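Zone offense: short roll vs. high-low against a 2-3

Forum: Coaching and Tactics > Half-court offense

baseline_drift
May 15, 2022
Looking for input on a zone problem. Adult league team, Gradeck, mostly former high school players. We run 4-out against man and it works well enough. Against a 2-3 we stall. I charted our half-court possessions from October on: 366 against man, 403 against zone. Turnover rate is close to the same in both. The drop is entirely in shot quality - against zone we take late-clock threes from the wing with a hand up.

Current set: point guard up top, two wings, a big at the free throw line, a second player on the baseline. Ball goes wing to top to wing, then into the high post if the top two defenders split. They rarely split. Both Varma and Flindau keep the guards pinched and give up the first wing pass every time.
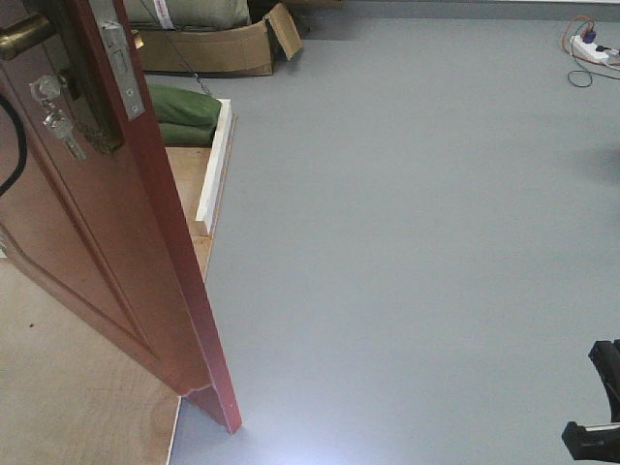 The alternative I am considering is a ball screen on one of the top defenders, with the screener rolling only as far as the nail. Has anyone run both and kept numbers?

tagup_rule
Ran both. The ball screen is better if your guard can make a pocket pass with the left hand. If he can't, the defense shades to one side and you are back where you started.

Screen angle matters more than people think. Set it on the inside hip of the top defender, so the ball handler goes toward the sideline first and the second guard has to decide whether to slide over. If he slides, the opposite wing is open. If he stays, the wing defender has to come up from the bottom line and the corner is open. Either way you have forced a decision before the ball gets to the nail.

Epaulauskas
I disagree with the premise. Eglė Paulauskas here, I coach the Tutum women's side. A high-low with a proper high post passer beats a pinched 2-3 without any screen at all. The problem in the first post is that the ball gets to the wing and comes straight back out.

Hold it on the wing for one count. Shot fake. The bottom defender has to come out and the guard has to recover down to him. During that exchange the high post flashes to the ball-side elbow, not the nail. The catch is there because the guard is moving the wrong way.
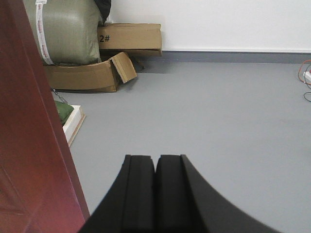 From the elbow the reads go in order. First look is the baseline player ducking in on the middle defender. Second is the weakside wing cutting behind the back line. Third is a face-up from the elbow, which most zones will concede for the first half at least. We do not put the ball on the floor from the elbow until all three are gone.

baseline_drift
The flash to the elbow is something we haven't tried on purpose. My concern is spacing. If the high post comes to the ball-side elbow and the baseline player ducks in on the same side, the middle defender can guard both passes by standing between them.

Epaulauskas
Only if your baseline player starts on the ball side. Start him on the weakside block, behind the middle defender's head. He ducks in across the lane after the elbow catch. If he leaves early, the play is dead, and that is a timing error. It does not mean the set is wrong.

tagup_rule
That is a lot of timing for an adult league team that practices once a week. The screen gives you the same two-on-one with fewer moving parts. I would also question the elbow jumper as a third option. It is a long two with a defender closing from behind.

Here is how we teach the short roll:
Screener sprints to the screen and holds until contact.
Ball handler takes two dribbles past it, no more.
Screener opens to the ball and stops at the nail with two feet.
Corners stay in the corners until the catch.
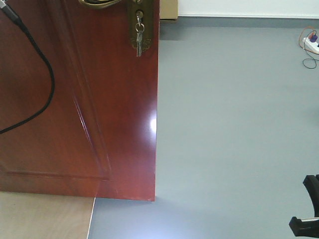
Door partly open, brass lever handle.

The two-foot stop is the part everyone skips. A big who catches on the move against a 2-3 will run into the middle defender and get called for the charge. Stop, face, pass.

weakside17
Both of you are assuming the zone stays in its original shape. The better 2-3 teams match up after the first pass. Once they match up, a ball screen gets switched or hedged like any man coverage, and the flash gets fronted.

What worked for us was overloading one side with three players and reversing quickly through the top. No screen, no flash. The matchup zone has to hand off assignments on the reversal, and that is where it breaks. We practice it for 10 minutes at the end of every session, five on five, with a live defense.

Epaulauskas
Agreed on matchup zones. The first post describes a straight 2-3 with pinched guards, so I answered for that.

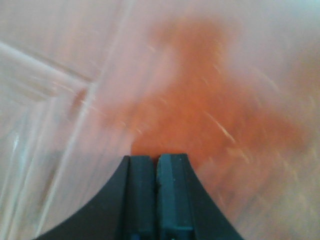
Black gripper, two fingers close together.

baseline_drift
Varma is a straight 2-3. Flindau might be matching up in the second half. I went back over my charting sheets and the wing defender follows the cutter through on several possessions, which I had marked down as a mistake on their part.

Plan is to put in the elbow flash first, with the weakside block start, and leave the ball screen as a call out of a timeout. Tag, does your screener ever slip it when the top guard jumps the ball handler?

tagup_rule
Yes, but only when both top defenders commit. One defender jumping is not enough. If the other guard is still home, he sits in the passing lane and you have thrown it to him.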